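Destora Bathrooms support portal
Ticket 984
Product: Pemstead vanity unit with ceramic top, two-door, white
Category: Basin / waste / surface marks
Status: Closed

Summary as submitted
Basin draining slowly. Dark marks in the bowl that don't rinse off. Is the glaze damaged and is this covered?

Customer, first message
We have the Pemstead vanity in the downstairs washroom at our Clusholm site. It has been in for 5 months. Since December the bowl has been slow to empty, and there is now a problem with dark brown marks on the white as well. A bottle of dark liquid went over in the basin and it was left for a while before anyone dealt with it. I have run the tap on it and wiped it with a damp cloth. The cloth took some of it and smeared the rest. I don't want to use anything stronger until I know what the surface will stand.

Support, reply 1
Thank you for getting in touch. Please could you answer the following so we can pass this to the right team.
Is the marking on the ceramic only, or on the tap and the plug as well?
Can you feel anything with a fingernail when you run it across a mark?
What has been used to clean the basin up to now?
Is the waste the push-down type supplied with the unit, or was a different one fitted?
Please attach photos of the bowl and of the whole unit from above.

Customer, reply
Mainly on the ceramic. There may be a bit round the edge of the plug but it is hard to tell as there is a gap there anyway. Fingernail test: nothing, it feels smooth. Cleaning up to now has been washing-up liquid and a cloth, nothing else that I know of. The waste is the one that came in the box, push down to close, push again to open. Photos attached.
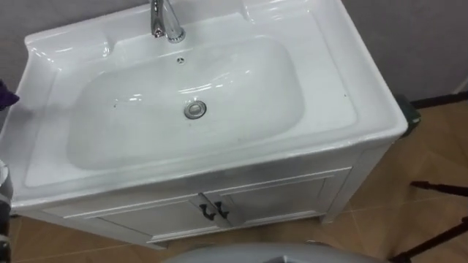
Vanity unit, downstairs washroom

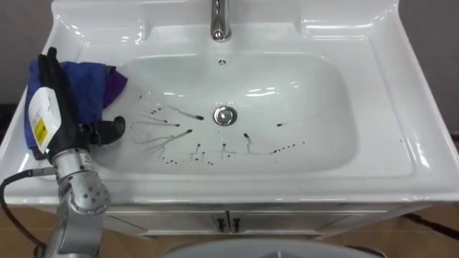
For the slow draining, I timed it. From the overflow hole down to empty takes over two minutes. It used to go in well under one. The plug does come up when you press it, but I don't think it comes up as far as it did. I have not taken it out as I was not sure whether that would affect the guarantee.

Support, reply 2
Taking the plug out does not affect the guarantee. It is meant to be removed for cleaning.

On the marks, if a fingernail runs over them without catching, the glaze is normally sound and the marking is sitting on top. Please try these steps in order and stop when it comes clean.

Step 1. Fill the bowl with warm water to just below the overflow, add a squirt of washing-up liquid and leave it for 12 minutes. Let it out and wipe with a soft cloth.
Step 2. Mix bicarbonate of soda with a little water to a paste. Put it on the marks only, leave it until it starts to dry, then rub gently with a damp cloth and rinse.
Step 3. Use Holst cream cleaner on a soft sponge. Small circles, light pressure. Keep it off the chrome and rinse well.

Please do not use wire wool, scouring pads, neat bleach or drain unblocker. Drain unblocker can dull the plug and perish the seal under it.

For the waste, press the plug so it is open, hold the cap and turn it anticlockwise. It lifts out in one piece. Clear whatever is round the stem and look at the rubber washer on the underside. Screw it back hand tight only. If the water is still slow, put a bucket in the cupboard under the trap, undo the trap by hand and empty it.

Customer, reply
Did step 1 last night and most of it went. Step 2 this morning got rid of the rest apart from a faint line on the left-hand side, which came off with the Holst. I can't see any damage to the glaze now and it feels the same all over.

Plug unscrewed easily enough. There was a good deal of hair and soap round the stem. The washer has a split in it on one side and is no longer flat. Cleaned everything and put it back. Now empties in 40 seconds. It won't hold water properly though, a full bowl drops noticeably in an hour. Trap was clear. No drips in the cupboard.

Support, reply 3
Good to hear the marks are gone. A split washer would explain the bowl not holding. We will send a replacement free of charge. We are putting 2 in the envelope so you have a spare. The old washer pulls off over the end of the stem and the new one pushes on with the flat side facing up.

Please let us know once it has been fitted and tested.

Customer, reply
Washers came, one fitted. Filled the bowl and left it overnight, level the same in the morning. Drains at the same speed as before, 40 seconds. Happy for this to be closed.

One other question while I'm here. The left-hand door rubs slightly on the other one when it shuts. Is that an adjustment on the hinge, or should I raise a new ticket?

Support, reply 4
It is a hinge adjustment. On each hinge the front screw moves the door from side to side. Give it a quarter turn, shut the door and check the gap before turning it any further. If it still rubs once both hinges have been adjusted, please raise a new ticket under Doors and drawers and quote this number.

Resolution: Surface marks removed by cleaning. Waste cleaned, washer replaced. No fault found with ceramic.
Ticket closed by support.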